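How to plan the budget for a two-arm workbench

By Ineke Maes, April 15, 2021

I help small workshops and school labs to plan their first robot purchase. The price of the arms is the easy part, and most of the trouble comes from the lines which are missing under it. I explain how I fill in the sheet, in the order I do it.

Step 1. Write the smallest part first

Before you ask for any quote, write down the smallest thing the gripper must pick up. A wide opening looks good in a catalogue, but with small parts it is the fingertips that decide.

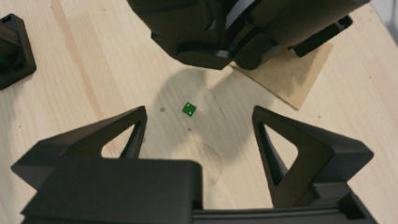
Should I buy the gripper together with the arm?
Ask for two prices, one with and one without. Our supplier Torno wanted $2,649 for the set, and the gripper alone from Segers was $195 less than their separate price, but it needed an adapter plate. Include the plate and the cable before you compare.

Step 2. Plan the table as equipment

Many people keep the table in the furniture budget, and then it is cut. Put it on the same sheet as the arms, with a line for drilling and mounting. Draw both arms on paper at full reach, also the zone where they can meet.
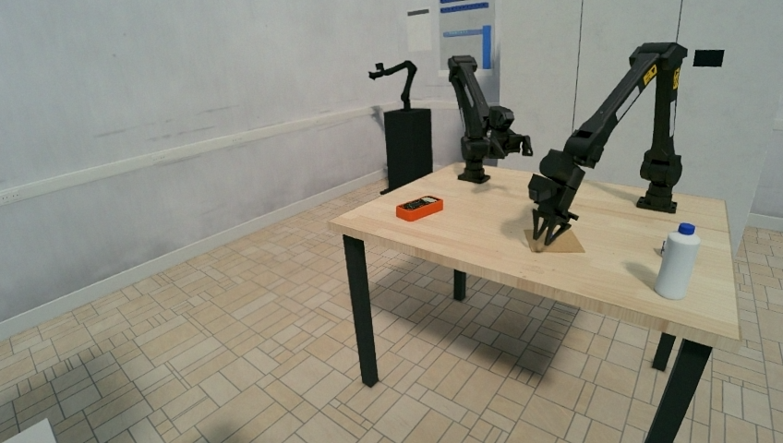

Delivery time belongs on the sheet as well, in its own column. Wovton gave us one date for the arms and a much later one for the controllers, so we could not start before September. Small items also deserve a line: a multimeter in its orange case, a bottle with a screw cap and a square of cardboard cost little, but they are the things you handle during a trial, and somebody must pay for them. I keep $2,000 apart for this and for spare fingers — my colleague Wim Hendriks finds it too much.

Step 3. Simulate before you sign

Ask the seller for a model of the arm and try your layout on the computer. Check that each arm can come down to the table where you need it, and move the base if it cannot. A moved base costs nothing at this stage.

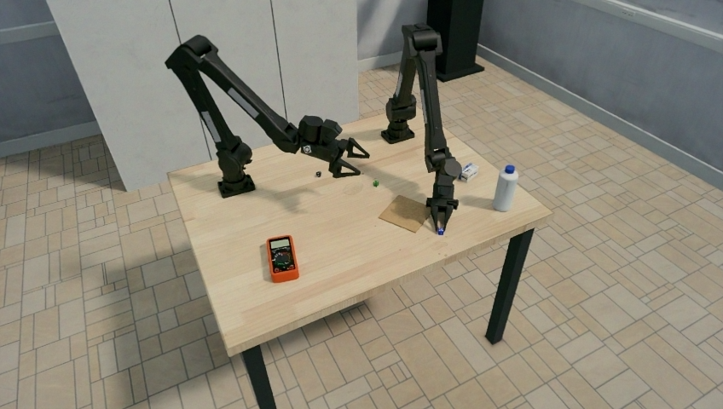

Image: Anel Moodley / Mamell

When the layout is fixed, send the same drawing to every seller and ask for a written quote with the tax, freight and training on separate lines. Check also how long the quote is valid. Ours had expired when the approval came, and we had to ask again.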